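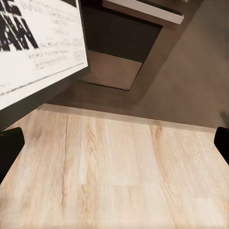 Tips for teaching the arm on a wooden table

by Ute Vogler, February 20, 2021

These tips are for people who show the arm a job by remote control, first in the simulator and later at the bench. I use the Vustix hand controller, but I think most of them are good for any other.

Begin with the fingers open and well apart. If you begin half closed, you will knock the first thing you reach for, and the program learns the knock also.

Look at the wood. Grain, knots and seams are very useful when you judge where the fingers are. I choose one seam and come down beside it. A plain grey table gives you nothing to measure with your eye, so in the simulator I always keep the wood colour switched on.

Do not trust small print in the hand view. Big black letters on a white panel you can still find, but the fine grey text becomes a smear. If the job needs a certain side of a box, learn it by the big letters.

Go slowly down, then wait a moment before you close. My favourite speed is 60 on the dial. At 90 I make mistakes, and my neighbour too.

Keep each showing short. I make 11 good ones of the same job, have a cup of tea, and then throw away the four worst. Hesitating in the air is a fault, even when the grip at the end is nice.

Move the start place a little every time. In June I forgot this for a whole afternoon and the arm could pick up a cup from one spot only.

When you guide the real arm by hand, hold it behind the wrist and keep your own fingers out from between the black ones. Wipe the table before, crumbs get under everything.

Next month: how to store your showings with sensible names.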